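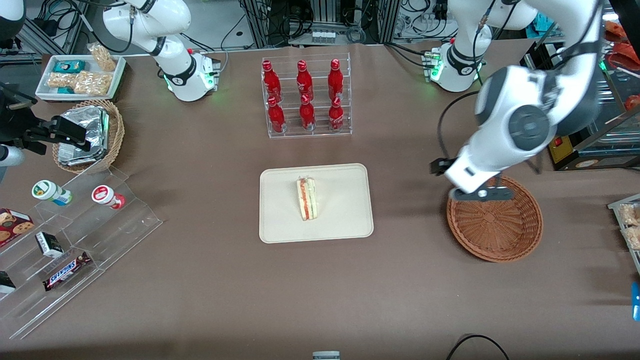 Who can apply to the Plarnthorpe travel fund for sick kids? Any family in the district with a child under 18 who has to leave town for specialist treatment.

11 Apr 2023 | 2 min read
Print this item | E-mail this item

The fund pays up to $1,000 per family each year. It covers fuel, parking, bus fares and motel rooms near the hospital. It does not cover medicine or lost wages. Parents told us the parking alone was eating into their grocery money, so from April you can send in parking receipts without filling out the long form.

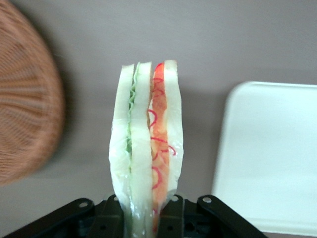 You will still need the long form for motel stays. Ask your clinic to sign page two and drop it at the Sostow Centre front desk, or mail it in. Cheques go out within two weeks.

The Fodor Street bake sale and raffle brought in $3,000, all of it for travel costs. Jetaveo Pharmacy is keeping a donation jar at the counter until the end of the month.

Families who were turned down last year under the old distance rule can apply again. Write "second application" at the top of the form and attach the old letter if you still have it.

Contact us | © 2023 Sostow Centre | Back to top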